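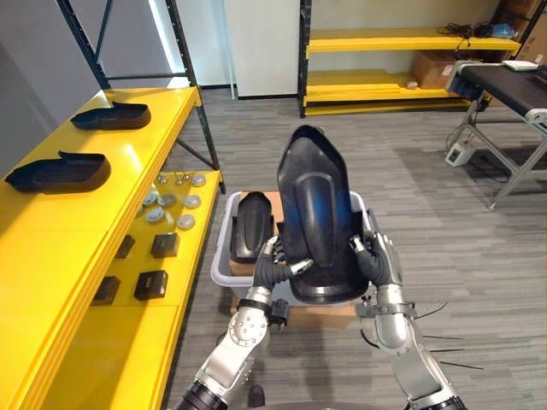 The case for pricing spare parts by the year

Manufacturers quote a repair part as a single figure. The figure covers tooling, moulding, freight and margin, and it leaves out the cost that decides whether the part exists at all: storage. A moulded cover is mostly air. It stacks badly, scratches easily and takes up far more shelf than its mass suggests.

Drevex stopped supplying covers for its older models in August. Its notice cited low demand. At the Caltbridge depot, where I handled parts planning for five years, low demand meant a line that moved fewer than 2 units a month. By that test, most of the catalogue for any machine past its warranty fails. We carried 2943 lines and 245 of them paid for their own floor space.

My view is that the holding cost should be charged openly, at the point of sale, as a fixed levy per year of promised supply. A buyer who wants ten years of parts pays for ten. A buyer who replaces equipment early pays for less. Moltow already does something close to this with its service contracts, although the labour component is bundled in and the storage share can't be separated.

The usual objection is that prices would rise. They would – on the label. The cost is already being paid by owners who scrap a working unit over a cracked panel. Regulators should start with bulky, low-value parts, and require the supply period to be printed beside the price.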